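Table Setting Tests, Gallery 3: Plates and Mats
Posted June 23, 2025

Werneo supplies tableware and table covers to small cafes and hotel breakfast rooms. Before a plate goes on the order list it is set out with real food on the surface it will be used on, under the same overhead light each time. The notes in this gallery cover the pale plates and the felt mats. Glassware and cutlery are in Gallery 4.

Plate and mat samples were selected by Tetsuya Uchida in March. Osamu Uchida wrote the care notes. All tables in this set are white, wiped down between settings, with no cloth.

Setting 1 – pastry plate on felt

Round plate, grey mat, one item of food. This is the standard breakfast layout and the one most customers ask for first. The mat should extend past the rim on all sides so the foot of the plate never meets the table.

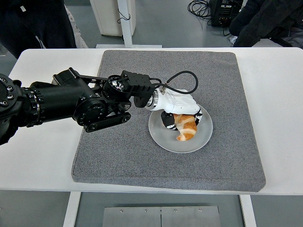 Pale grey is the most requested color in the Iltorel line and the hardest to judge from a catalog page. Under warm bulbs it reads as cream; under daylight tubes it can look slightly blue. It should be checked against food with a strong color of its own. The croissant works well for this: the crust is golden brown and glossy, the ridges between the layers are a pale cream, and both stay distinct against the plate. The grey mat is close enough in tone that the plate and mat read as one setting on the white table. A white plate in the same position loses its rim against the tabletop at normal seating distance.

Mat notes

Felt deadens the sound of a plate being put down and holds position on a smooth top. It also holds crumbs. Brush along the grain of the surface, then shake. Do not use a wet cloth on butter marks; blot with dry paper first and treat with a small amount of dish soap. Mats dry flat, 14 hours minimum, away from radiators. A mat that has dried over a rail keeps the crease.

Plate notes

Iltorel plates stack to a height of 14 without a liner. With felt liners between them the stack is more stable but takes up about 100 mm more shelf height, so check the cabinet first. The unglazed foot ring will mark a polished surface if the plate is dragged. Sugawara plates have a glazed foot and slide more easily, including when they are not supposed to.

Ordering

Mats are cut to order in packs of 100. Plates ship in cartons, and mixed cartons are available in the Vivel range only. The sample shelf currently lists 107 items, and any of them can be borrowed for a table test. Orders over 700 pieces are delivered on pallets – confirm door width before booking.

Next: Gallery 4, Glassware and Cutlery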